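Irthorpe Science Pages
Materials, Unit 4: Why Cloth Crumples
Updated Feb 3, 2024

A T-shirt dropped on a table does not land flat. It lands in a heap, with ridges, hollows, and parts that lie on top of other parts. Drop it again and the heap has a different shape. A sheet of cardboard dropped the same way keeps its shape every time.

This unit explains what cloth is made of, why it bends so easily, what happens when it is pinched, and how a crumpled shirt is turned back into a flat one. Words in capital letters are listed at the end.

What cloth is made of

Cloth starts with FIBERS. A fiber is a very thin strand, usually thinner than a hair. Cotton fibers grow on the seeds of the cotton plant. Polyester fibers are made in a factory by pushing melted plastic through tiny holes. Many shirts contain both.

A single fiber is too weak to be useful. Fibers are twisted together in large numbers to make YARN. The twist presses the fibers against each other. When the yarn is pulled, they grip and do not slide apart.

Yarn becomes cloth in two main ways.

Weaving uses two sets of yarns. One set runs lengthwise and is called the warp. The other set runs across and is called the weft. Each weft yarn passes over and under the warp yarns. Bedsheets, jeans, and most handkerchiefs are woven.

Knitting uses loops. Each loop of yarn is pulled through another loop. T-shirts and socks are knitted. When a knitted cloth is pulled, the loops change shape and the cloth gets longer in the direction of the pull. It also gets narrower. A woven cloth pulled along its yarns stretches much less, but pulled from corner to corner it stretches more, and the small squares between the yarns turn into diamonds.

You can see the difference with a magnifying glass. Look at a bedsheet and then at a T-shirt. The sheet shows a grid. The outside of the T-shirt shows columns of tiny V shapes.

Why cloth bends

A material that is hard to bend is called STIFF. Stiffness depends on two things: what the material is and how thick it is. Thickness matters a great deal. If a solid sheet is made twice as thick, it becomes 8 times as hard to bend.

Yarn is made of many separate fibers, and each one is very thin. When the yarn bends, the fibers can slide a little past each other. For this reason a yarn bends far more easily than a solid rod of the same width. Cloth is a network of these yarns, and the yarns can also shift where they cross or loop.

The result is a sheet that cannot hold itself up. Hold a piece of cardboard by one edge so that it points sideways, and it stays out. Hold a handkerchief the same way and it hangs down from your fingers. GRAVITY pulls on every part of the cloth, and the cloth is not stiff enough to resist.

Pushing and pulling

Cloth responds differently to a pull and a push.

When you pull on cloth, the yarns straighten and become tight. A tight yarn can carry a load. This pulling force inside the cloth is called TENSION. Folds that lie across the direction of the pull are flattened.

When you push on the edge of a cloth that lies on a table, the yarns do not carry the load. The cloth rises into a ridge. Engineers call this BUCKLING. A drinking straw buckles when you press hard on both ends. Cloth buckles under a very small push, and it can buckle in many places at once. Every ridge in a heap of laundry is a place where the cloth was pushed together and buckled.

Once a ridge has formed, it may stay up or it may fall over. If it falls, it covers the cloth beside it and makes an overlap. FRICTION between the two layers then helps to keep the overlap in place.

What happens at a pinch

Close two fingertips on the middle of a flat cloth and lift it. The cloth near the fingertips is drawn together into a small bunch. Farther out there is more cloth than there is room for, so it buckles into folds. The folds point at the pinch and spread away from it like the spokes of a wheel.

A pinch on the edge gives a different pattern. The edge is held at one point, and the rest hangs or drags behind. Usually one or two long folds run away from the point. If the cloth is pulled between two pinches, a straight fold can form along the line from one to the other.

A grip must press hard enough for friction to hold the cloth. If the pressure is too low, the cloth slides out. A heavy or smooth cloth needs a firmer grip than a light or rough one. A grip may also pick up more layers than intended. The usual remedy is to let go, find the edge, and take hold again with only the top layer.
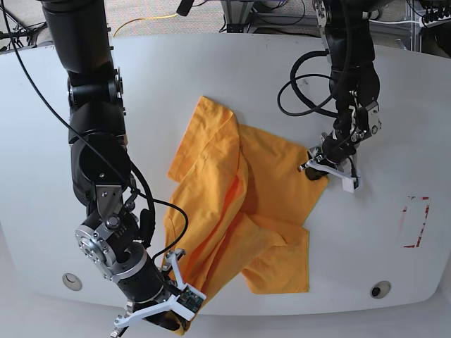

An orange-yellow garment lies crumpled on a white tabletop and is held at two places.

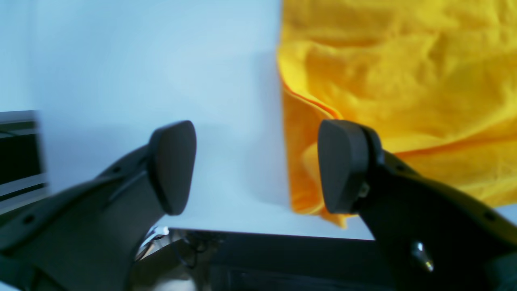 The grip is open. The yellow cloth is crumpled and nothing is held.

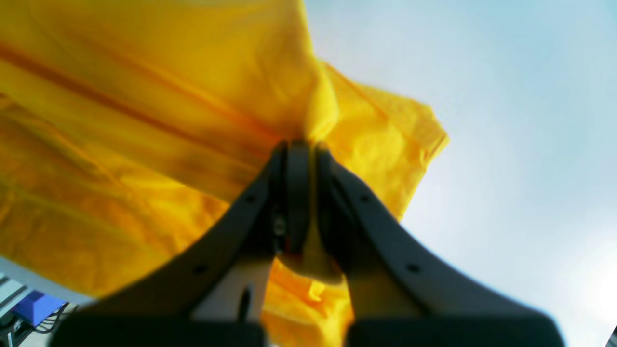

Yellow fabric is pinched into a bunch, and folds spread outward from the pinch.

Folds, wrinkles, and creases

These three words are often mixed up. In this unit they have separate meanings.

A fold is any place where cloth bends over. A fold may be soft and round, and it disappears when the cloth is spread out.

A wrinkle is a small fold that remains after the cloth has been spread. It can often be removed with the flat of the hand.

A CREASE is a sharp line that remains even after smoothing. The fibers along that line have been bent tightly and have taken on the new shape.

Cotton creases easily. It is made of long molecules that are joined sideways by weak links. When cotton is bent and pressed, some links break and others form in new positions. Water loosens the links, which explains why damp cotton left in a pile dries with creases in it. An iron uses the same effect in reverse. Heat and steam loosen the links, the weight of the iron presses the cloth flat, and the links form again while it is flat.

Polyester takes up very little water, so ordinary dampness has less effect on it. Heat does affect it. Pleats in a polyester skirt are made with heat and can last for years.

Color and light in a fold

A cloth of a single color does not look like a single color when it is crumpled. The part of a ridge that faces a lamp or window receives more light and looks paler. The part that faces away receives less and looks darker. Yellow cloth may look orange in the hollows. Part of the light there has bounced from one yellow surface to another before reaching the eye, and each bounce makes the color deeper.

Thin cloth also lets light through. A material that lets some light pass but blurs what is behind it is called TRANSLUCENT. One layer of thin cloth held up to a window looks bright. Two layers look darker. This gives you a way to find where a cloth is doubled over without touching it.

How to flatten a crumpled T-shirt

1. Clear a table that is larger than the shirt.
2. Find the neck opening. Its edge is thicker than the rest and is easy to feel.
3. Hold the shirt at the two shoulder seams and lift it. The weight of the lower part pulls the shirt down and opens most of the folds.
4. Lower the shirt so that the bottom hem touches the table first. Move your hands toward yourself as the rest comes down.
5. Pull each sleeve outward until it lies flat.
6. Take the two bottom corners and pull gently toward yourself.
7. Smooth from the middle to the sides with flat hands. Smoothing from the sides to the middle pushes cloth together and makes new ridges.

How to fold it

1. Turn the shirt so that the front faces the table.
2. Fold one side in toward the middle, with the sleeve.
3. Turn the sleeve back so that it lies along the folded side.
4. Do the same on the other side.
5. Bring the bottom hem up to the neck.
6. Fold once more if the shelf or drawer is small.

Each time a cloth is folded in half, the number of layers doubles. One layer becomes two, then 4, then 8. The stack grows thicker and the fold becomes rounder, with the outer layers traveling a longer path around the bend than the inner ones. That is why the edges of a thick stack do not line up.

Activity: the drape test

Cloth makers need to know how a fabric will hang. The way a fabric hangs is called its DRAPE. A simple test can be done at home or at school.

You will need a round cake tin, a lamp, a large sheet of paper, a pencil, and several cloths cut to squares 18 inches on each side.

Stand the tin upside down on the paper. Lay the first square over it with the center of the cloth on the center of the tin. Hold the lamp directly above. Draw around the shadow of the cloth and label the outline. Repeat with the other squares on fresh paper.

A soft cloth hangs close to the tin and makes a small shadow with many waves. A stiff cloth stands away from the tin and makes a large shadow with few waves. Try one square again after folding it into 4 layers, and compare the outlines.

Word list

BUCKLING: bending suddenly when pushed from the ends or edges.
CREASE: a sharp line that stays in cloth after smoothing.
DRAPE: the way a cloth hangs.
FIBER: a very thin strand.
FRICTION: a force that resists sliding.
GRAVITY: the force that pulls things toward the ground.
STIFF: hard to bend.
TENSION: a pulling force inside a material.
TRANSLUCENT: letting some light through, with a blurred view.
YARN: many fibers twisted together.

Next unit: Materials, Unit 5: Rope and String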